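Home Courses Handouts Contact
Search this site Go

Storage and Handling, Unit 4: Reading the outer carton
Instructor: Malou Vigfúsdóttir

Start with the narrow side panel. The front carries the product name, but the details you need for a return or a complaint are usually in the small print on the side. Copy them before the carton goes in the trash.

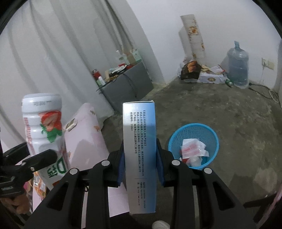 Side panel with authorization holder, manufacturer, Nanjing address and postal code 210061.

Write down the holder and the manufacturer separately, even when the names match. Copy the postal code digit by digit. Phone, fax and website go on line 3 of the log sheet.

Stand cartons upright on the shelf, narrow side out. Bottles go on a separate shelf.

For February: log 34 cartons from the Rorkwood set.

Related handouts
Unit 3: Bottle labels
Unit 5: Sorting packaging waste
Log sheet (80 lines)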